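Ramp / Ground Operations

Chocks-on to first bag: who owns the belt loader delay when the stand is shared?

Posted by Reiko Maruyama
Station: outstation, narrowbody only, two handlers on the field

We are the second handler at a medium-sized airport and took over a carrier's turnarounds in April. The previous handler, Ebihara, still works the adjacent stands and still owns most of the equipment staging area. Our contract has a first bag target measured from chocks on, and we are missing it on the evening bank. I need help with how the delay should be recorded before I go into a service review on Wednesday.

The facts:

Stand 21 and the stand next to it share one equipment restraint area. The line between them is painted, but the paint is old and the belt loader parking box straddles it. When Ebihara has an aircraft on the next stand, their baggage dollies are staged in the part of the box we need. Our belt loader then has to wait at the head of stand until their tug moves the dollies, or go the long way around behind the tail after the anti-collision lights are off.

The long way adds 5 minutes by the time the marshaller has cleared the loader in. That is the whole margin on our first bag target.

The turnaround software is Danach. The ramp agent enters chocks on, beacon off, loader positioned, hold open, first bag off and last bag off. It has one free text field for remarks, and the remarks do not go to the carrier. The carrier gets only the time stamps and the delay code if the flight goes out late. Most of these flights still depart on time, so no delay code is raised and the late first bag looks like slow loading by us.

Three things I would like to know:

Is there an accepted way to log an inbound service failure caused by another handler when the departure is on time?

Can the stand allocation be used as evidence, or does the carrier only look at handler data?

Has anyone had the airport repaint or reassign a shared staging box, and what did you have to submit?

I have read our ground handling agreement twice. Annex B gives the target and the penalty, and it excludes "causes outside the reasonable control of the handler" without saying who decides.

Itsuki Koyama
Former duty manager, now training and standards

The exclusion is your route, but it only works if the cause was reported at the time it happened. A carrier will rarely accept a list put together afterward for a review. I would treat this as two separate jobs.

1. The record

Danach can be set up with sub-events between the standard time stamps. The station administrator has to turn them on, and they are off by default in the version I used. Add one called "loader held" and one called "loader released". Both should be entered by whoever is driving the loader, at the time, on the handheld. If the ramp agent enters them from memory after the turn, the times will all end in zero or five and the carrier's analyst will see it immediately.

Check which fields are in the carrier export. Sub-events were included in ours, remarks were not. If your export is a fixed template, ask the carrier's station manager to accept the internal report as an attachment for an agreed trial period.

For the operating irregularity itself, do not force a delay code onto an on-time flight. Delay codes explain late departures. Using one for a late first bag will either be rejected by the system or end up distorting the carrier's own figures, and neither helps you. Use your station irregularity report, one per flight, with the stand, the registration, the flight on the adjacent stand and the two loader times. Number them. Our series started at 1314 when I took over the station and the carrier used those numbers as the reference in every review.

2. The stand

Stand allocation data is good evidence, and the airport holds it, so it is independent of both handlers. Request the on-block and off-block times for both stands for the same period as your irregularity reports. If every miss lines up with an occupied adjacent stand, and your turns with the adjacent stand empty are inside target, there is very little left to argue about. Include the turns that met target. Leaving them out weakens the case.

On repainting: the airport will want a drawing, a risk assessment and agreement from the other handler. The strongest argument is safety. A loader taking the long way passes behind the tail and crosses the fueler's exit path, and it does this several times every evening. Write that up through the safety reporting system as a hazard, separately from the commercial complaint. At my station the box was moved within one painting cycle after it went in as a hazard – the commercial complaint before it had sat with the airport for most of a year.

One caution. Talk to the Ebihara shift lead before you submit anything. In my experience dollies in the wrong half of a box are there by habit, and a cone at the center line fixed more of it than any letter. You will be asked in the review whether you tried.

Also check your own positioning procedure. Some stations require the loader to be staged before the aircraft arrives. If yours does and the loader was not at the stand on block, the carrier can argue that the first part of the delay is yours whatever the dollies were doing.

Beseck
Ramp agent

Agree with most of the above, but be careful with the sub-events. We turned on eight of them and the loader drivers stopped entering anything after a week. Two is fine. Do not let anyone add more.

Other points from the ramp side:

Headset man should call "loader held" to the ramp agent as a backup. If the handheld has no signal under the wing you lose the time stamp, and ours lost it a lot.

If the hold door is opened before the loader is in position, your data shows hold open early and first bag late and that looks worse than it is. Open the door when the loader is stopped and chocked, which is what the procedure says anyway.

Don't count on the cone. It blows over.

We had 2582 on the aircraft side of our local tow form for years and everyone thought it was a stand code. It was the form number. So check what your stand is called in the airport's system before you request the data. Ours was listed under the old numbering and the first request came back empty.

Do you have a second loader? You could stage it at the head of stand on the other side for the evening bank only. It costs you a driver for an hour but it gets you through the review period.
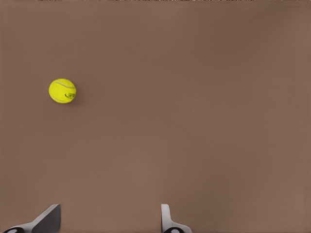
Tennis ball, rendered view. Image: Fotoria

Reiko Maruyama
Follow-up

Thank you both. Some additions for anyone reading this with the same problem.

Sub-events were off, as suggested. Our administrator has turned on the two loader events and I have confirmed they appear in the carrier export as extra columns at the far right. The carrier's analyst had been deleting blank columns on import, so I have asked them to stop.

Our procedure does require the loader to be staged before arrival, but it says "at the stand or at the head of stand", so the waiting position counts. I have added the time the loader reached the waiting position to the irregularity report to cover this.

There is a second loader. It is older and slow to raise, and it is currently used for the morning cargo flight. I can have it for the evening bank if the morning driver leaves it fueled. That is being tried now.

I spoke to the Ebihara shift lead. He says the dollies are staged there because his own side of the box is used for a ground power unit that belongs to the airport and has not moved since the winter. I have asked the airport for the owner of the unit and have no reply yet. The hazard report has gone in with a sketch of the box, the power unit and the route behind the tail.

Stand data has been requested under both the current and the old stand numbers.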